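Welcome back! Last time we got as far as why people fold, stitch and bind at all, and now we finally get to paper grain, my favourite topic on the whole course.

Every machine-made sheet has a direction. The fibres mostly line up the way the pulp was travelling, and the sheet folds sweetly along that line and grumbles across it. Bend a sheet gently both ways – the way that gives less resistance is with the grain. Try it on cereal packets, envelopes, anything you like!

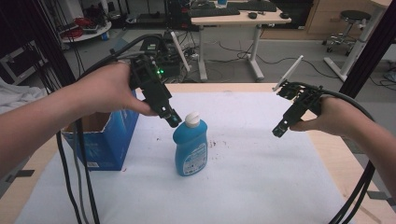 **WEEK 3 · Grain, damp and paste**

Paper swells when it takes up water, and it swells far more across the grain than along it. Paste a cover with the grain running the wrong way and the boards will pull into a curve as they dry. Geum-ok Kang has a lovely chapter on this in the Hornthorpe reader (start at p. 271), with a set of warped boards that are a joy to look at.

Rule for all your books: grain runs parallel to the spine. Text, endpapers, boards, cover, the lot.

Before the next class:

- read Kang, pp. 271 onwards
- tear one sheet of newspaper in both directions and keep the strips
- fold 5 sections for Rodrigo Barroso's sewing session in room 413

Bring the torn strips too – the difference between the two edges is wonderful and we'll pass them round.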